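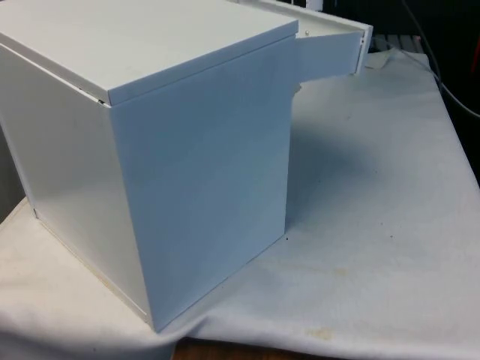 Elletti repairs, refinishes and occasionally talks people out of buying metal cabinets. We do the plain kind, the ones that live in dental offices, school labs, back kitchens and the corner of the garage where you keep things you don't want to discuss. Before a cabinet gets a price it gets a table and a cloth, and the cloth is white, which any sensible shop would tell you is a mistake. A white cloth shows everything. There's a faint yellowish stain on ours, and a dark speck by the foot of the cabinet, and we would still choose white again, for the simple reason that flakes of old paint turn up on it the moment they fall. On a gray cloth you find them in September, in your sock.

Rania Hattar started the business with 2 tables and a lease on the back half of a former print shop. The original plan was to make cabinets. We made 5. They were good cabinets, and we would like to think they are still out there somewhere, being good, but every customer who came in to look at them wanted to know if we could do something about the one they already had. A slower company would have taken years to notice. It took us until the rent was due.

So now we fix lids. We fix other things too (hinges, seams, corners that have met a doorway), but lids are most of it. A lid that sits a hair off will let in dust, rattle when a truck goes by and slowly persuade its owner that the whole cabinet is junk. Usually the cabinet is fine. Usually somebody tightened one side very hard in a moment of optimism and left the other side to its own devices. We loosen everything, let the lid find its place, and work back around from the corner that gives the most trouble. It is dull work and we are very fond of it.

How it goes

You send us the outside measurements and tell us what's wrong. "It's wonky" is accepted. If you can get the cabinet to us, bring it empty. We mean all the way empty, including the drawer or shelf you think doesn't count. If you can't get it to us, Khasawneh does our pickups and will bring straps and a blanket, and has opinions about stairs.

Once it's in, we clean it, stand it on the cloth and leave it overnight. Then we look at it from above, because people almost never look at the top of a cabinet, and the top is where cabinets keep their secrets. You get a written price after that. The price doesn't move unless you ask us to do more.

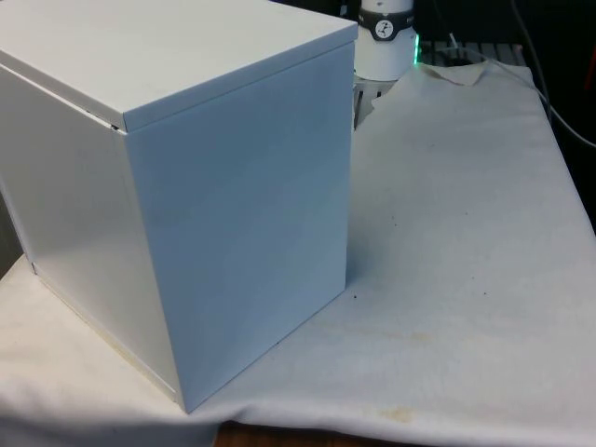
Cirkow wrote to us after a repair to say that a cabinet with nothing on the front looks unfinished, and asked whether we had lost the handle. We hadn't; that one came in without a handle and went home the same way. But the point was taken, and the letter went on for a page and a half about how a person is supposed to know which side opens. We now ask every customer if they'd like a pull fitted while we have the thing on the table. Most say no. Cirkow said yes, and then changed the order twice.

Our own taste does run to plain. We like a flat top, a straight seam and a side panel that minds its business. White is the color we get asked for most, and anyone who believes white is one color is welcome to come in and stand in front of our sample wall. We keep 119 chips on it. Several are called some version of "ivory" and none of them agree. Take a few home, look at them in the kitchen in the evening, and then pick the one you picked first.

The Harkex finish

Harkex is the name we gave our satin topcoat, after a long afternoon of rejecting better names. It wipes down with dish soap and a soft rag. Please don't use the green side of the sponge. We will know, and so will the cabinet. It needs around 2 days in the shop before we let anyone lean on it, and that includes staff, who have been told.

Things we don't do: safes, refrigerators, anything with a bird living in it. We did a mailbox once as a favor and the favors multiplied.

Visiting

The door is on the alley side. The street door has our name on it and has been painted shut since before we moved in, a fact that does not reflect well on a company that refinishes things. Ring the bell and wait a minute. If someone comes out holding a lid, they'll be with you as soon as they find somewhere to put it down.

Page last updated July 2021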